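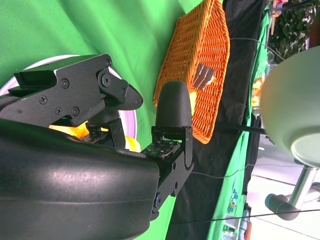
Recording demonstrations for the basket task

By Vasylyna Hladun, Likum project

These are the steps we follow in Wornley when a new operator records demonstrations for the tabletop tasks. They cover the basket and bowl setup, but the routine is the same for any task where the arm picks up light objects and puts them down somewhere else. You should already have done the arm safety session and know where the stop button is. If you haven't, see Angus MacBrayne first.

There are two ways to show the arm a task. In hand guiding you hold the arm near the wrist and move it yourself while it records its joint positions. In remote control you sit at the operator desk, move the leader arm, and the arm at the table follows. We use hand guiding to set start poses and to try out an approach. Everything that goes into the training set is recorded by remote control, so that your hands and sleeves stay out of the wrist view.

Before you start

Lay the green cloth over the table and pull out the big folds. Small creases are fine. Make sure the cloth isn't caught under the arm base.

Put the basket down first and then the bowl. Both should be well inside the arm's reach, with enough room between them that the open gripper can go down beside either one without touching the other. Don't line them up with the table edge every time. Turn the basket a little between sets.

Turn on the lights and leave them alone until the set is done. If someone changes a light halfway through, stop, write it in the log and begin a new set.

Move the arm by hand through its full range once. Watch the cables at the wrist while you do this. If one of them goes tight or loops around a finger, fix it now and do the pass again.

Open the wrist view on the desk monitor. You want to see both fingertips. The gripper takes up a lot of the picture and often comes out sideways, depending on how the wrist is turned. New operators tend to roll the wrist to get the picture upright. Leave it as it is and learn to steer with it. Zoriana Chornovol's tip is to pick one fingertip and think of every move as toward it or away from it.

Setting the start pose

1. Press and hold the free-move button on the wrist.

2. Bring the gripper to a point above the cloth, a hand's width higher than the basket rim, fingers open.

3. Release the button and wait for the tone.

4. Save the pose under your initials and the set number.

5. Send the arm away and call it back to the pose. If it stops short or ends up tilted, save it again.

Save three or four start poses per set and switch between them. When every demonstration starts from the same spot, the trained arm gets lost as soon as it is nudged off that spot.

Recording a demonstration

1. Sit down at the desk and match the leader arm to the table arm. The light on the leader goes steady when they agree. Don't force it.

2. Check that the task line on the screen says what you are going to do. For this setup it is normally "move the item from the bowl to the basket" or "move the basket."

3. Press the left pedal to start recording. Wait one breath before you move.

4. Go over the item, then down. Try not to do both together. A straight drop is easier to learn from than a long curve, and you are less likely to catch the bowl rim.

5. Close the fingers slowly until the item stops shifting. With wrapped snacks, grip the package and not the loose end of the wrapper. Soft items need less force than you expect, so set the force limit to 2 before you try them.

6. Lift clear of the rim, move across, and stop over the basket before lowering.

7. Open the fingers with the tips just above the bottom of the basket. Dropping from higher up counts as a failed demonstration, even if the item lands inside.

8. Go back up to the start height and press the right pedal.
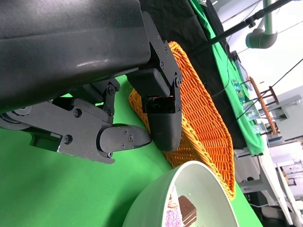 Wrist view with the fingertips close to the basket. The bowl is at the bottom.

When you move the basket itself, take it by the rim. Line the fingers up so that one will go inside the rim and one outside, and come down far enough that the pads meet the weave. If you take only the top edge, the basket swings when you lift it. For a short move, a low slide across the cloth is allowed, but use the "slide" task line for it and not the "lift" one.

Mistakes

You will make some, and many of them are worth keeping. If you miss the item, back off, go down again and finish the task. Mark the recording "recovered." The arm needs to see what to do after a miss.

Throw a recording away if:

the bowl tips over
the cloth moves with the gripper
you used your hand to help
the leader arm and table arm lost their match
you forgot what the task line said and did something else

To throw it away, press both pedals together and say "discard" for the log. Then reset the table.

Resetting between recordings

Stand up and reset by hand. Don't use the arm, however handy it seems. Put the item back in the bowl in a new position, change its angle, and shift the bowl now and then. Keep clear of the wrist camera's lens. If you touch it, wipe it with the dry cloth from the desk drawer.

Take a break after 17 recordings. Tymofii Chornovol went through our April sets and found that most of the jerky ones came late in long sittings, his own included.

How many do you need

For one task with one kind of item, we record 300 good demonstrations before the first training run. Test on the real table after that, and record more only where the arm fails. When we started on the basket we went straight for 1000 and then had to drop a large share of them, as the start poses were all the same.

Checking your set

Play back every tenth recording at double speed. Look for pauses where you were thinking. A short pause is fine, but trim anything longer than two seconds at the start or end. Leave pauses in the middle alone and mark them.

Send the finished set to Oksana Boiko with the log file. Put the set number in the subject line, and list any start poses you reused from an earlier set.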